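The Drevden Gauge

The gauge at Drevden was read at 7 every morning. It stood on the downstream side of the weir and was marked in millimeters from a brass bolt set in the rock. The reader wrote the level in a ledger, initialed it, and telephoned the figure to Nalten, where a second clerk wrote it in a second ledger.

On Monday the level was 1,786. The reader wrote 1,786. The clerk at Nalten repeated it back and the call ended.

On the next morning the level was 1,786. There had been rain overnight on the Campbell side. The reader checked the float, cleared weed from the intake pipe, tapped the dial and read it again. The figure was entered with a note: "Pipe clear. Float free."

It was 1,786 for the rest of October. The river rose over the footbridge, which stood at 2,000, and the gauge did not move. The reader measured by hand with a staff and obtained 1,786. The staff was wet to a point well above that mark. Both facts were entered.

Nalten sent a form. Section 4 asked for the probable cause of the discrepancy and allowed one line. The reader wrote "River" and returned it.

The reply came from the Sotetti office, which handled corrections. It authorized an adjustment of 160, to be added to each reading until further notice. The reader added it. The following morning the dial showed 1,626.
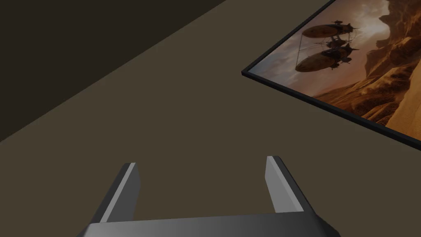
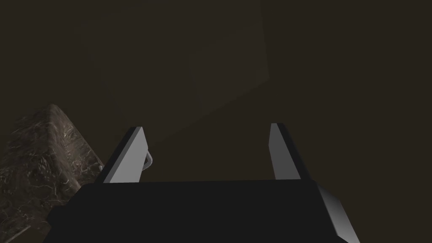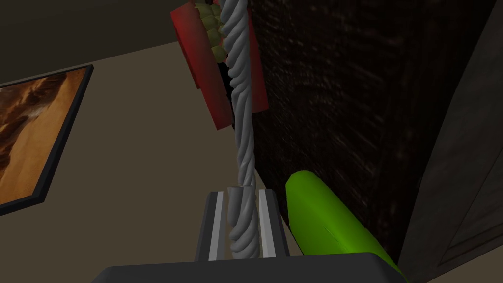 The reader added 160 and telephoned 1,786 to Nalten. The clerk repeated it back. Then, outside procedure, the clerk asked whether the water was high.

The reader looked out of the hut. The footbridge was gone, and the lower field with it. The ledger had no column for this.

"It's at 1,786," the reader said.

"Thank you," said the clerk, and waited a moment before hanging up.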